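Grorkik hand-held gripper station: set-up and upkeep

Our project covered one station in the Rocha workroom, where people use pairs of hand-held grippers to record everyday tasks for the Zakus arm. We were asked to write down how the station is set up and looked after, and to suggest changes. The task being recorded while we were there was handling the hose of a canister vacuum cleaner.

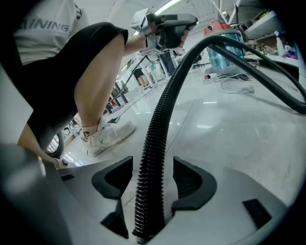

Student project report
Written by the Grorkik station group
Submitted 2nd November

Each gripper has two black fingers on a gray base. Before a session we close the fingers by hand and check that they meet evenly. If one sits proud, the two screws at its root are slackened, the finger is pushed back against its stop and the screws are done up again. Dust is wiped off the inner pads with a dry cloth. Spirit made the old pads go hard.

The cable was the most common fault. In 900 recordings we logged 170 failures, and most of them came from the plug working loose when the operator reached up or turned round. We fitted a Cukton clip to the handle so that the pull goes on the clip. We also keep 3 spare cables cut to the same length.
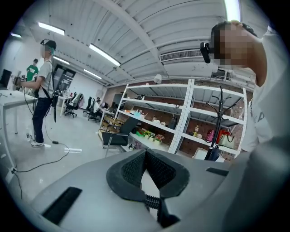 After the clip was fitted we ran another 700 recordings. Loose plugs still happened, mainly when the clip had been put on back to front, so we marked the correct side with paint.

The jaw pads are checked at the end of the day. A pad that has lost its grip pattern is changed, and its partner is changed with it. The opening is then calibrated again: fully open, fully closed, then closed on the test block. If the reading on the block is wrong twice running, the gripper is put aside and tagged.

We did not get round to testing a lighter cable. The parts are due in December and the next group will have our log sheets.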